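Print this page
E-mail this page

Report of a visit to the Hutness Mill open day
17 Jan 2020

Members of the Saredance Local History Society visited Hutness Mill on the occasion of its winter open day. The mill is normally closed to the public between November and Easter, and the Society is grateful to the Guerra Trust for opening the wheelhouse, the drying floor and the record room to our party.

The visit began in the yard, where Lizelle Sithole, who manages the site for the Trust, gave a short account of the building. The present mill was put up on the footings of an earlier one and worked as a paper mill until the Bromenier company moved its business downstream. It then stood empty for many years. The roof over the east range was lost in a storm and has been replaced in slate, with the old timbers kept wherever they were sound. Members noted that the new slates are of a slightly different colour from the old ones and were told that this was intended, so that the repair can be read from the road.

The wheel was not turning on the day of our visit. The leat had been drained for work on the sluice, and this allowed members to look at the stone lining, which is seldom possible. Several masons' marks were seen on the lower courses. The Trust would be glad to hear from anyone who has met the same marks elsewhere in the valley.

On the drying floor the louvred shutters have been put back into working order along the north side. Each pair is moved by a single wooden bar, and members were invited to try them. The south side is still boarded and will remain so until money can be found. The Trust estimates that 96 shutters were in use when the mill was at its busiest.

Refreshments were served at midday.
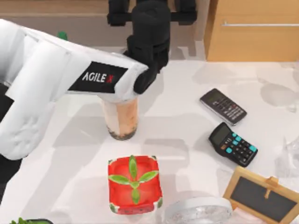
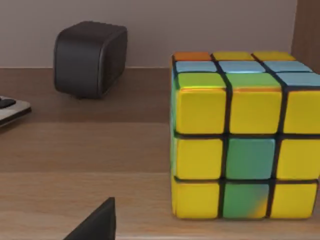 Milk tea with tapioca pearls (first picture) and a Rubik's cube (second picture).

The afternoon was given to the record room. The chief item of interest is the wages book, which runs for nearly 300 pages and gives the names of the rag sorters, most of whom were women from Saredance and the farms above it. Entry 3034 records a payment for broken windows after a flood, and the hand changes at that point — the former clerk does not appear again. The book may be consulted by appointment. Pencils only are allowed, and bags must be left at the desk.

A question was asked about the state of the bindings. Ms Sithole replied that two volumes had been sent away for repair and that the others were being kept flat in boxes. Copies of the plans of the east range will be placed in the Society's own library.

Members who intend to go independently should note that the lane to the mill is narrow and that the lower car park floods after heavy rain. The path from the church is steep in places but well drained. Stout shoes are advised, as the wheelhouse steps are worn.

The Society's thanks have been conveyed to the Trust in writing. Corrections to this report should be sent to the Secretary.

Print this page
E-mail this page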